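3 结果与讨论(节选)

3.1 老旧住宅楼排水立管噪声的入户调查

先说样本。Kandside 小区一共走访了40户,有效的就这些,拒访的没算进去。问卷在10月发完,回收拖了一阵,最后几份是周五晚上补的。住户抱怨最多的并不集中在白天。夜里十一点以后楼上冲水,卧室贴着管井的那几户反应最大,有人写“像有人在墙里倒豆子”,也有人写“听惯了”。同一根立管上下两户,评分能差出一大截。这一点和我们预先的设想不太一样,原以为楼层是主要因素,现在看户型影响更大,特别是管井和床头的相对位置。

需要交代一下楼的情况。都是砖混,管井隔墙偏薄,不少住户装修时把原来的隔墙拆了,换成轻质板,再贴砖。原始图纸找到的不全,有两栋楼只有一层平面,其余靠现场量。量的时候发现有的管井里堆了杂物,检修口被橱柜封死,这类住户没有做管壁测量,只留问卷。

问卷里还问了“是否因噪声换过房间睡觉”。答“是”的有11户,其中5户家里有小孩或老人。这个比例单独看意义不大,样本小,但和访谈内容对得上:换房间的住户大多先试过别的办法,塞海绵、包旧棉被、挂厚窗帘,效果说法不一。包旧棉被的几户后来又拆了,理由是潮、有味。拆下来的棉被我们没有取样,现在想想有点可惜。

3.2 管材表面与隔声包覆

管材方面,文献里常把铸铁管和塑料管对着比,铸铁管安静,塑料管吵,结论大体没有争议。但实际楼里混着用的很多,上半截铸铁下半截塑料,接头处理随意,单按管材分类就不够用了。我们在分析时改按“主要经过卧室的那一段”归类,有争议的段落两人分别判断再合并。

包覆材料选了三种做法:不包、单层毡、毡加阻尼片。阻尼片用的是 Drondolis 的卷材,毡是 Harkanier 的,两家都是市面上能直接买到的规格,没有定制。施工上最麻烦的是管子表面。表面光滑的管子,背胶贴上去当时很牢,过几天边缘就开始翘,尤其是竖向接缝。后来统一改成先擦净、晾干,再贴,接缝朝墙一侧,外面加扎带。扎带间距没有严格控制,这是一个缺陷,后面的讨论里还会提到。

管子外观见图1,黑色,表面光滑,有光泽,管身上能看到长条的白色反光。表面是否光滑对背胶的影响,下文只作定性讨论,没有做剥离强度试验。

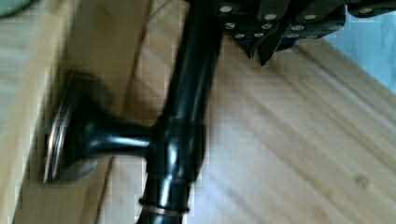
图1 表面光滑的黑色管

3.3 包覆后的主观评价

包覆完成后对13户做了回访,问题和第一轮一样,只是加了一问“是否愿意自己出钱做”。先看评分。不包的一组前后基本没有变化,这是预料中的。单层毡的一组,冲水声评分略有改善,但有住户反映“水声小了,咚咚声还在”。毡加阻尼片的一组改善最明显,低频的那种闷响也有人说轻了。

不过要谨慎。第一,住户知道自己家包了什么,没办法做盲评,心理预期肯定有影响。第二,回访时间正好赶上楼上有两户不在家,用水少了,安静也可能是这个原因。第三,管卡。有几处管卡是直接打在隔墙上的,振动从管卡传到墙,再从墙出来,管子包得再厚也没用。我们在两户试着换了带橡胶垫的管卡,住户都说有差别,但数量太少,不进统计。

愿意自费的比例比想像的低。主要顾虑是要拆橱柜,材料钱反而提得少。有一户的原话是“东西不贵,麻烦贵”。这对后续推广的启示比较直接:如果不解决检修口,材料再便宜也推不动。

3.4 与已有研究的比较

Vigfúsdóttir 项目的报告也讨论过类似的包覆做法,对象是新建公寓,管井是混凝土的,隔声条件本来就好,所以包覆的边际收益小。本文的楼旧、墙薄,收益看上去更大,两者并不矛盾。但他们的评价用的是仪器测量加问卷,本文只有问卷,直接比数值不合适,只能比趋势。

另外,他们把弯头单独列出来讨论,认为立管底部弯头是主要声源。我们的调查里一层住户确实评分最差,但一层样本少,而且一层还有室外噪声,分不开。后续如果补测,弯头和直管段应该分开记录。

3.5 局限

样本只来自一个小区。扎带间距未控制。没有声级数据。问卷的第七题措辞有歧义,“晚上”有人理解成傍晚,有人理解成睡觉以后,已剔除。回访间隔偏短,背胶长期会不会脱落目前不知到。潮湿季节的情况也没有覆盖,管外壁结露时毡会不会吸水,需要另外做。

相关文章
管井检修口的改造方式与住户接受度
薄隔墙住宅的夜间噪声投诉:一个小区的记录
阻尼卷材在竖向管道上的施工问题
橡胶垫管卡的选用与安装

读者评论

夜班回来睡不着:我家就是床头贴管井,换了铸铁管也没全好,后来把床挪到对面墙才行。作者能不能写写管卡怎么换?

砖混老住户:第七题被剔除了,那表里夜间评分是用哪一题算的?没看明白。

gongdi_lao_li:扎带别勒太紧,毡压实了就没效果了。我们一般是刚好箍住就行。

水管井邻居:同意检修口那段。物业让我自己拆柜子,拆完谁装?到现在没人理。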